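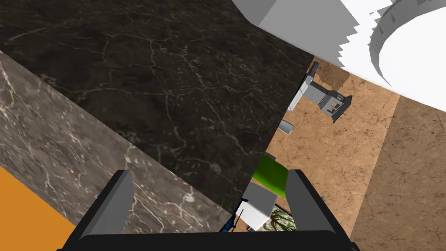
Issue 14

I've been asked (twice by Ankit Uniyal) to write down how I check a simulated gripper run before it goes into the shared folder. So - get a cup of tea and open the Ballport house rules, page 7.

**1. Start with clearance.** Pause the run over the table with the fingers open. Keep the gripper above the surface and the arm link clear of the table edge. I do this before I even look at the task, and I've caught some horrors that way! 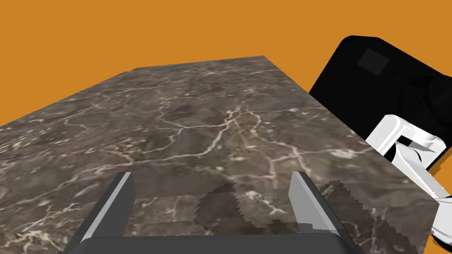 *Fingers open over the marble tabletop, arm link at the right.*

Shadows can have jagged edges in the renderer, so don't judge height by eye. Read the number from the log and write it down. Our rule is 147 mm for travel moves, and Liesl Lanz will send your run back if you've left the box blank (she's sent back plenty of mine).

**2. Check where it's pointing.** Step through every wrist turn and stop at the widest one. If the fingers point at a wall or window, look up the distance to it and compare that with the limit in your cell file. Same limit for glass as for walls, please - I don't care that it's only simulated.

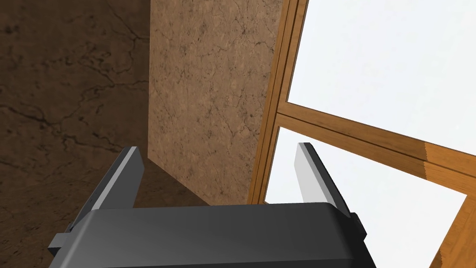 *Open gripper facing the wall corner and the wooden-framed window.*

**3. Name it and sign it.** Run number first, then your initials, like 1149-RS. Add a line on anything you changed, even tiny things like finger spacing. Then ask someone else to sign too. Sioned Mostyn has the list of who can.

The limits get looked at again in May, so send me your moans before then.

Ritu Sisodia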